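Haslinger Small Grants
Tabletop and Sorting Strand -- progress report, second period
Prepared by Vimala Arumugam for Hala Saber

Hala, you asked for a plain account of where the grant has got to, so I have tried to keep the optimism out of it. My colleagues will tell you things are going better than I do. They may be right, but I would want to see more before I agreed.

Work to date

The application promised a shared household-goods bench at Clivel where donated kitchen and table items could be checked, sorted and passed on to people setting up a new home. The bench exists. It has been in use since October, and sessions now run for about 30 minutes each, down from the hour we budgeted. I am told the shorter session is an efficiency. I suspect it also means that people are tired by then and the awkward pieces go back in the box for next time.

Petronella Mabuza rewrote the sorting sheet, which had seven categories and now has four: table, cooking, storage, and not suitable. The old sheet was a mess and I don't miss it. My reservation is that "storage" has become the place where anything with an opening at the top ends up. Wire baskets go there whether they were made for fruit, bread or mail. Bowls are meant to go under "table", yet the larger ones turn up in both piles depending on who is working. Petronella has added a note to the sheet about this and I will report next time on whether anyone reads it.

Checking for damage

This was the part of the application I doubted most, and I still do. The method is to look the item over, run a finger around the rim and foot, and put it down on the bare tabletop to see if it rocks. It catches the obvious chips. Glazed pieces are harder. Under the lights we have, a pale glossy bowl is bright on one side and dark on the other, and a faint mark could be a stain, a hairline or a reflection. Hajar Tazi's answer is to turn every piece by hand through a full circle. She does this carefully. Others turn it halfway and call it done.

The tabletop itself shows smudges easily, and we have gone back and forth on whether to cover it. Shaimaa Erraji wants a cloth. I would sooner leave it bare, as grit under a cloth is hard to find and the rocking test is useless on anything soft. We have not settled this, and there is no money in the current budget line for either a cloth or a better lamp.

What has not been done

The labels from Juro have not arrived. The written guide is in its third draft and still assumes a reader who already knows what a foot ring is. The Misen shelving went up late and is one bay short of the plan. We also said we would follow up with five households that received items, to ask what they kept and what they quietly gave away. That has not started, and to my mind it is the only part that would tell you if the rest is worth funding.

Request

I am not asking for more money this period. I would ask that the follow-up be made a condition of the next payment, with a firm date attached -- my colleagues have seen this paragraph and are not thrilled with it. A small shift within the existing budget, from printing to lighting, would also help, and I can send revised numbers if you agree in principle.
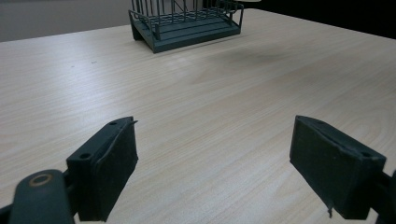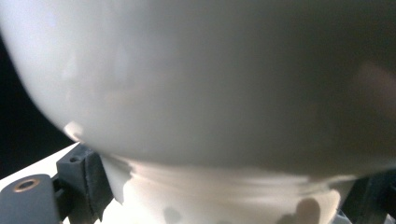 The bare tabletop with a wire basket toward the back (first), and the side and base of an off-white glossy bowl-shaped piece (second).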